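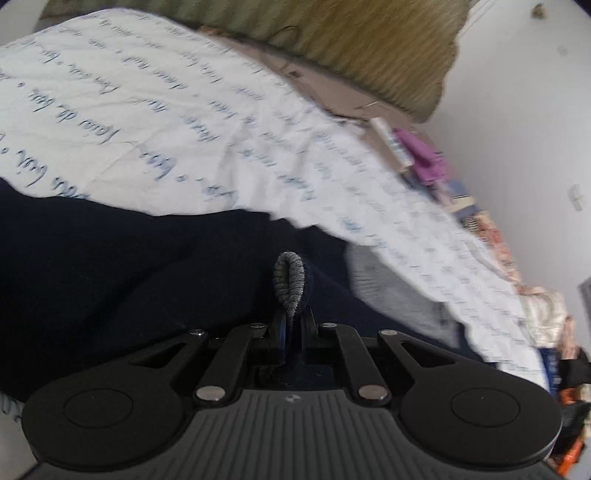
紺色の布地と灰色のループ。奥は手書き文字をプリントした白い布

短期滞在用の宿泊施設Vrabecで寝具管理を担当するTuncay Demirtaş氏に、ベッドまわりの片付けと寝具の保管について聞いた。同氏は以前、寝具の縫製を手がけるBrukoraで検品をしており、現在は客室の寝具の選定、洗濯の手配、補修までを受け持っている。

最初に話題になったのは、ベッドから物を下ろす順序である。Demirtaş氏の手順では、クッション、上掛け、枕、シーツの順に外す。「クッションは毛足の長いものが多く、シーツと一緒に丸めると繊維が移ります。濃い色の上掛けも同じです。白いシーツの上で引きずらず、持ち上げて外します」。紺や黒の起毛した生地は、購入後の数回の洗濯で特に毛羽が落ちやすい。同氏は新品の濃色品を単独で三回洗い、そのあとで通常の洗濯に組み入れている。

毛羽の確認には白い当て布を使う。乾いた当て布で生地の表面を15回こすり、付着の程度を三段階で記録する。二段階目までは使用可、三段階目は再洗濯に回す。「判定は朝の自然光で行います。客室の照明は色温度が低く、紺と黒の区別もつきにくい」という。

次に、吊り下げ用のループについて聞いた。Vrabecでは、ひざ掛けと薄手の上掛けに伸縮性のあるループを後付けし、壁のフックに掛けて風を通している。「ループの利点は、生地の端を探さずに済むことです。大きな布は畳む前に角を見つける作業があり、そこで時間を使います。ループが角に一本あれば、そこが起点になります」。取り付け位置は短辺側の角で、縫い目は表に出さない。

素材は平織りのテープからニット状の紐に変更した。平織りは洗濯後に折れ癖がつき、輪が寝てしまうことがあった。ニット状のものは輪の形が戻りやすい。一方で伸びるため、重い掛け布団には使わない。「長さは仕上がりで82ミリにしています。100ミリで試作した時期もありましたが、洗濯機の中で隣の布の角を巻き込みました。短くしてからは、絡みの記録が減っています」
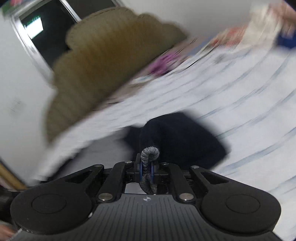
補修の基準も細かい。ループの根元に糸の浮きが見えたら、その時点で縫い直しに出す。引っ張って強度を確かめることはしない。根元が裂けると本体側の生地まで傷み、当て布が必要になるからである。縫い糸はポリエステルで、色は本体の生地に合わせ、ループの色には合わせていない。「裏から見て糸が目立つかどうかは、宿泊者より補修する側の問題です。目立たない糸はほどくときに見落とします。ここは今も迷っています」

柄物の扱いについては意見がはっきりしている。文字柄のように上下のある白い寝具は、畳んだときに文字の向きが揃うように棚へ入れる。見た目のためかと尋ねると、「作業のためです」と答えた。向きが揃っていれば、広げる前に頭側と足元側が分かる。無地のシーツでは同じ役割を洗濯表示のタグが担っており、タグは必ず足元の左に置く。

保管棚は施設内でEnaと呼ばれている開放型のもので、扉はない。布製品は合計200点を上限とし、超えた分は古いものから予備棚に移す。棚板一段に積むのは、上掛けなら四枚まで。それ以上積むと下の起毛が潰れ、ブラシをかけても戻りにくいという。クッションは積まず、縦に並べる。圧縮袋は使用していない。過去にZoltitineという社内名で圧縮保管の試験を行ったが、中綿の戻りに差が出たため、二か月で打ち切った。

片付けの所要時間は測っているかとの問いには、測っていないとの回答だった。「時間を測ると、上掛けを外す工程が雑になります。毛羽が移れば洗い直しですから、記録するのは洗い直しの枚数だけです」。二月は暖房による乾燥で静電気が起きやすく、洗い直しは年間で最も多い。加湿器の導入は見送り、上掛けを外す前に窓を開ける運用にしている。

次に変更を予定しているのは枕カバーの開口部で、現在の封筒式からファスナー式への切り替えを検討中である。試作品は二種類あり、ファスナーの引き手に覆いを付けるかどうかが決まっていない。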